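Teleop demos in the Skuneck sim – quick start

Written for v7 of the sim, should still work on newer ones. Ask Dima Nseir if the login fails.

Before you start

Plug in the hand controller first, then open the sim. Other way round and it won't find it. Set the rate to 50. Lower feels laggy, higher fills the disk.

Steps

1. Load the empty world. No parts yet, you want to get the feel of the fingers first.

2. Hold the side button to take control. Let go = arm stops. Practice that a few times.

3. Switch to the wrist view. Gray floor, gray wall, gripper at the bottom of the picture. Open the fingers all the way so the two pads stand well apart and you can see floor between them. Start every demo from here, fingers open, nothing in between.

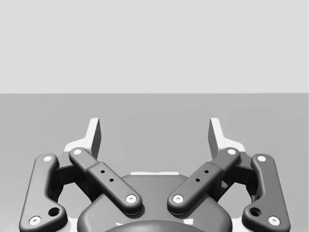

4. Add the block and hit record. Move slow near the block, faster when your clear of it. Close, lift, hold still for a second, put it down, open.

5. Stop recording. Watch it back once. Jerky or dropped – delete it, dont keep "almost" ones.

6. Repeat till you have 40 good ones. Move the block a bit each time. Takes me around an hour with breaks.

Saving

Name the folder with your initials and the task. Wakana's script picks up anything in the demos folder, so keep test runs out of there.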